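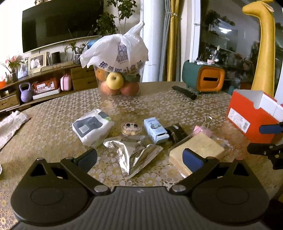
Teaching by hand vs. teleop for table clearing?

skeltow_dan
OK so I've been showing the arm how to tidy up a cluttered table and I'm up to 1,646 demos, all done with hand-held grippers. It's so much faster than driving the arm from the desk! My trouble is anything crinkly. Boxes are fine, soap-sized blocks are fine, but foil snack bags make the policy dither forever. Do I keep going by hand or switch to remote control just for those?

mothgrease
Keep going by hand. You can feel the bag give through the handles, and you slow down without thinking about it. I lose all of that on a joystick.

skeltow_dan
Yeah, that's kind of my gut feeling too. The silver bag between the blue pads is the sort of grab I mean, with all the other stuff left where it is:

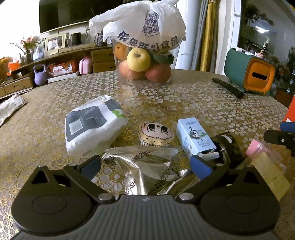
Urkalholm
I'd go the other way, sorry. You feel the bag, but the robot doesn't, so you're teaching it moves it can't copy. I threw out 799 hand demos over that and redid them by teleop (slow, yes, and my wrists hated me).

mothgrease
Eh, that depends on your arm. Mine copies hand demos fine as long as I don't rush the close.

skeltow_dan
Could be I'm rushing! I'll try 3 evenings of slow closes first, then a teleop batch on the same bags, and post both in April.

Urkalholm
Fair. Keep the two sets in separate folders, please, I mixed mine once and it took forever to sort out.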